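The Short Glass

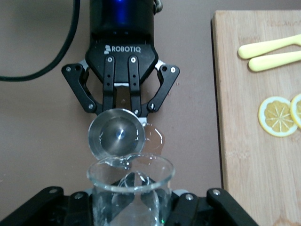

By the author of the Moura stories
Fiction contributor

The water went from the steel cup into the short glass in a thin line. She watched it and thought of July, when the well at Moura gave out and her mother poured the same way, slowly, with her lips pressed shut. They had 110 steps to carry it then. Now there was a tap five steps off. She still poured like that. She drank half and left the rest for the night.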